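Wire hangers, second round
Thu 12 August

The wardrobe in the Teltau flat has a rail 11 mm in diameter, thinner than the usual closet pole, and most molded hangers sit badly on it. They rock, and a heavy coat pulls them round until the shoulders point at the door. I have gone back to coated wire for everything lighter than a jacket.

The current batch is a pack of 30 from a housewares shop in Namarberg. The coating is the part worth checking before buying. On cheap ones it stops short at the twist and leaves a bare end that catches on knitwear. Run a thumbnail down the neck. If it snags, put the pack back.

The second check is the twist itself. Tight turns keep the hook from swiveling on its own. Loose turns let the shoulder bars spread under load, and after that the hanger never hangs level again.

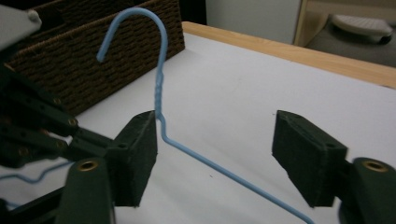
Light blue coated wire hanger, tightly twisted at the neck, with the wicker basket behind.

Sorting took almost 25 minutes. Method: lay each hanger on a flat table and look along both shoulder bars. A bent bar shows up at once against a white surface. Slight bends can be corrected by hand – press near the corner, never at the neck, where the coating cracks.

Tatu Mushi asked in the comments last time whether velvet hangers would be better. For slippery blouses, yes. For shirts that come out every week I find them slow, and the flocking sheds on dark cotton.

Shirts now face left, trousers are folded over the lower bar, and the two Dilano plastic hangers are kept for the raincoat. I still need to do the hall closet, probably in September.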